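Subject: Re: [Madigan-list] Watering when away in summer

On 9 Aug 2019 a member from Wanach wrote:
> I will be away for 20 days and my flat is very warm in the
> afternoon. Is it enough to water everything well on the last
> evening? I do not want to buy an automatic system.

Hello all,

I had the same question in March and tried a few methods at home. For 20 days, one good watering is too little for most plants in small pots. I would do the following.

1. Move the pots away from the window. A table near a pale wall gives enough light, and the soil stays moist longer.

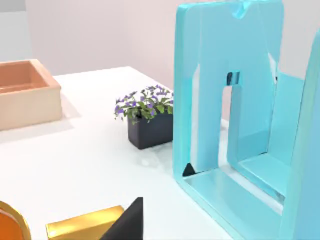 2. Group the bigger pots on the floor of the bathroom, if it has a window. Mine stood on an old towel in a tray with a little water.

3. For thirsty plants use a cotton string from a jar of water into the soil. The jar must stand higher than the pot. Please test it a week before, because my first string was too thick and the jar was empty after two nights.

I also bought the clay cones from Flulus. They work, but two of them leaked and I would not pay for them again.

Cacti need nothing at all. Please do not feed any plant just before you leave.

If others have experience with ferns, I would be glad to read it. Mine did not survive.

With kind regards from Justix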